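5/31/23

I've finally had a go at the bedroom, which has been getting away from me since October. It always starts with one snack wrapper. I eat something in bed with a book, leave the wrapper on the flowery bedspread, and before long it's got company!

Heather Yule (my neighbour, and far tidier than me) told me to do the bed first and to put the bin right next to it, so there's no wandering off with a handful of rubbish and getting distracted in the kitchen. I do that a lot.

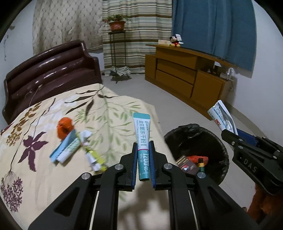

Medicines were the bit I'd been dreading. I keep boxes and little tubes all over the place, and half the time I can't remember what I bought them for. So now I read every label, check the date, and anything I still want goes in one shoebox. The out-of-date tablets go back to the chemist in Jincombe.

The cabinet is next. Two drawers and a cupboard, and I'm a bit scared of the cupboard. Mickey is staying on top though, I'm not budging on that one.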